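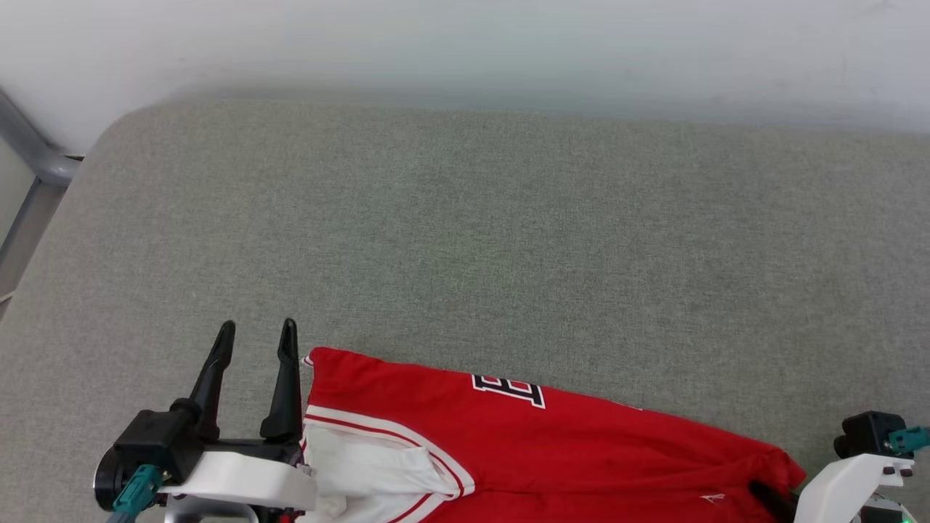
Grip force matters less than people think when the thing being picked up is a shirt, according to Catinca Cozma. What decides it, she said, is whether the tips can get under a single layer of cloth without taking the one beneath it, and most of the fingers sold for small arms were never shaped with that in mind.

Her remark came with the release on 1 May 2018 of results from a fabric handling trial at Drornetti, which has been comparing fingers, cameras and controllers for two-armed machines since December. The trial set out to answer a narrow question: if a shop already owns a pair of light arms, which part should it change first to get better at folding clothes?

The test compared 2 finger designs. One is a slender pair with rounded tips, made by Furnen. The other is a wider, flat-faced pair from Govonix, with a soft pad glued to the inside of each finger. Both were run on the same arms with the same motors. Each design was given 300 attempts at picking up one corner of a garment, lifting it clear and laying it back down along a fold.

The garments were ordinary ones. The list published with the results includes T-shirts, pillowcases, tea towels and sports jerseys. The jerseys were put in late, after an early version of the list was criticized for being nearly all cotton. Mesh and printed numbers behave differently from plain cloth. A large number stiffens the part of the shirt it sits on, so the fold tends to form along its edge even when the controller has planned for it a little farther down.

On cotton the two designs finished close together, and the report does not name a winner. On thin synthetic cloth the slender fingers did better. The padded ones picked up two layers more often, and the pads had to be wiped down between runs after lint built up on them. The slender fingers had a fault of their own. When they came in at too steep an angle, they pushed the cloth along in front of them and left a ridge, and the run had to be scored as a miss.

Work surface turned out to have a larger effect than the team had planned for. The first sessions used a hard table. Later ones moved to an upholstered surface, mainly to see whether the fingers could press down a little before closing. They could, and misses caused by the tips stopping just above the cloth went down with both designs. The softer surface did bring one new kind of error, in which the fingers caught the upholstery along with the shirt. Those runs were stopped by hand.

The camera comparison was shorter. A head-mounted view was tested against the same view with an extra camera added near each wrist. The wrist cameras helped most at the moment of closing, when the fingers hide the corner they are about to take. They also added cable along the arms, and 6 sessions were ended early after a connector worked loose. Drornetti has since changed the way the cables are tied and says it has not had the problem again.

Two controllers were tried. The first ran a fixed path that was adjusted once, before the arm moved. The second kept correcting the path as it went, using the camera picture. The correcting controller was slower on easy items such as tea towels and better on anything with a collar or an armhole, where a layer of trim can stand up from the rest. The report gives 200 attempts for each controller and says this is too few to separate them on pillowcases.

Fahy, a uniform rental business that lent part of the clothing, plans to repeat the jersey tests at its own site with the slender fingers and a softer table top. It has not said when. The company handles team kits in several sizes and wants to know whether children's sizes, which leave the two arms less room to work side by side, can be folded with the same settings.

Cozma said she would like the next round to leave the cameras alone and look only at finger length. Longer fingers reach farther under a fold but flex more at the tip — in the trial this showed up as a slight lag between the motor closing and the cloth being held. Shorter ones bring the motor housing down close to the fabric, where it can brush against a sleeve.

The full results, including the scoring sheet and the drawings for the padded fingers, can be requested from Drornetti by email. Furnen has not released drawings for its design. Govonix said it is working on a pad with a smoother face and expects to send samples to the trial team before the next round begins.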